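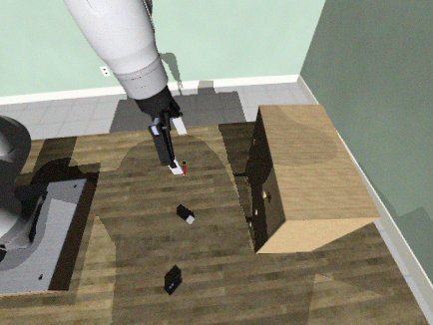 Drawer cell FAQ: setup and upkeep of the simulated copy
Last edited by Emiko Minami, July 6, 2021

Is the simulated cell an exact match for the real one at Stismont?
No, and please stop writing that in reports. The arm dimensions and joint limits match the data sheet. The cabinet was measured by hand with a tape. Drawer friction was guessed in April and then adjusted until the motion looked right, and I don't count that as a measurement.

What do I have to set before a first run?
Load the Dusix scene, then check the base position, the tool offset and the gripper opening, in that order. Zero the joints. If the arm starts with a twitch, the tool mass is wrong again. Somebody keeps saving over it with the default.

The loader says "calibrated". Can I skip the checks?
It says that when the file opens without errors. Read nothing more into it.

How often should the drawer joints be reset?
Every 80 runs. The drawers don't wear out, obviously, but the closed position drifts by a hair each time one is pushed shut, and the script doesn't put it back. A drawer that starts slightly open makes every pull look easier than it is.

We got a clean batch of 2000 pulls. Isn't that enough to sign off?
Enough to sign off the script. I have yet to see evidence that it tells us much about a sticky runner or a loose knob, and neither one is in the model.

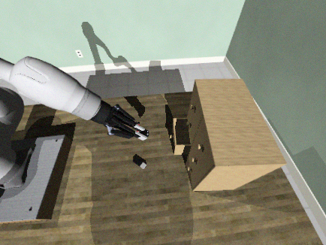 Declan Brunton disagrees with the answer on the 2000 pulls: the batch did find the bad approach angle on the lowest drawer, and we would have bent a finger finding it on the real cell. Fair point, and I've left his note in. It found a geometry problem. Geometry is the part I trust.

The fingers slide off the knob. Is the gripper broken?
Probably the contact settings. Look at the pad friction value first, then the time step. Don't raise the grip force until it holds, which is how we ended up with a model that could lift the whole cabinet by one knob.

Why do small objects sometimes sink into the surface under them?
Their collision shapes are too coarse. Noboru Tsuji rebuilt 13 of them and the sinking stopped for those. The rest are still waiting.

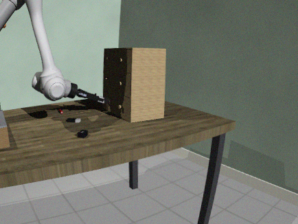 Gripper beside the lower part of the cabinet, simulated view.

Do shadows matter?
To the arm, no. To anything that reads the camera view, very much. The drawer front can go nearly black, so test with the light moved before you believe a detection score.

Who approves changes to the scene file?
Hanane Berrada. Send her the old value, the new value and how you got it. "Looks better" gets sent back.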